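The Piano of Mrs. Vaněk

Viera Vaněk sold her piano on a Monday in June, to a man who did not play.

He came at four in the afternoon with a tape measure and a polite face. His name was Barrett Haverford, and he had driven from Brindton, where he had a house with a large front room. His wife had told him the room needed something. He measured the piano from left to right, then he measured the door, then he stood for a while with his hand on the lid as if it was a horse.

"It is a Procházka," said Viera. "They made them in one small shop, and then the shop closed. My father bought it when I was nine."

"Does it still work?" he asked.

She found this a strange question to ask about a piano, but she sat down and played the first page of a waltz. The low G was flat, as always. She played a little louder on the right side to hide it. When she stopped, the kitchen clock was very loud.

"I like it," said Mr. Haverford. "You wrote 2800 in the notice."

"I wrote this, yes."

She had hoped he would say it was too much. Then she could have been offended, and he could have gone home. But he took an envelope out of his coat and put it on the table next to the sugar bowl, and he did not even sit down to do it.

"The men can come on Thursday," he said. "Is there something I should know? About taking care of it?"

There was so much to know that she could not begin. One must not put it near the radiator. One must not put flowers on it, because someone will always give the flowers too much water. The cat Giko had slept under the pedals for 14 winters, and on cold days there was still a smell of him, and this was no fault of the instrument.

"Keep it away from the window," she said.

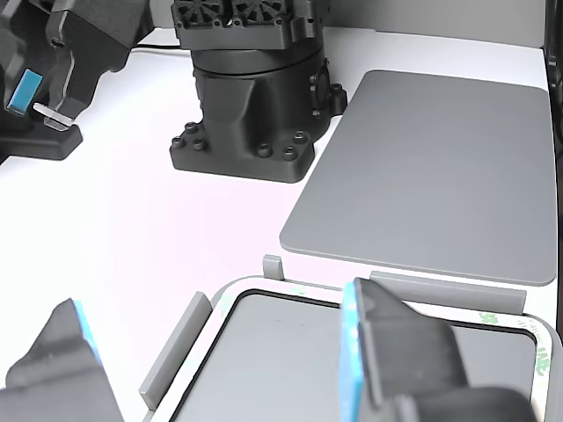
Thursday

The men were two brothers from Guleck, both very large and very quiet. They wrapped the piano in gray blankets and tied it with straps. The older one asked her to stand in the hall, so she stood in the hall with her coat on, although she was not going out.

On the stairs they had to turn it, and something inside gave a long low sound. It was the G. She would have known it anywhere.

"Everything is fine, madam," said the younger brother. "They always complain on the stairs."

When the truck was gone she went back to the room. There were four marks in the carpet, deep and round, and between them the carpet was still red, the way it had been in the shop. Everywhere else it had become the color of weak tea. She had lived 35 years with this carpet and had forgotten that it was red.

She found a pencil, a hair pin, and a piece of paper folded very small. On the paper was written, in the hand of a child, "I hate scales." She did not know if it was her own hand or her daughter's. They had both made the letter S in the same wrong way.

In the evening the telephone rang.

"Mrs. Vaněk? This is Barrett Haverford. I hope it is not too late."

"It is not late."

"I have put it on the inside wall. My wife wanted the window, but I told her what you said." He was silent for a moment, and she could hear him walking. "I pressed some of the keys. One of them sounds wrong. On the left."

"It is the G," said Viera. "The tuner can fix it, but it comes back after a month. You will have to pay him again and again."

"I see. And what did you do about it?"

She looked at the red square on the floor. She had put a chair on it in the afternoon, and then she had taken the chair away.

"I played louder with the other hand," she said.

He laughed, and then he asked her, a little shy, if a man of his age could still learn something, only one piece, nothing difficult. The bus to Brindton took 90 minutes. She knew this already. She had looked at the timetable before supper.

"Do you have a chair without arms?" she asked.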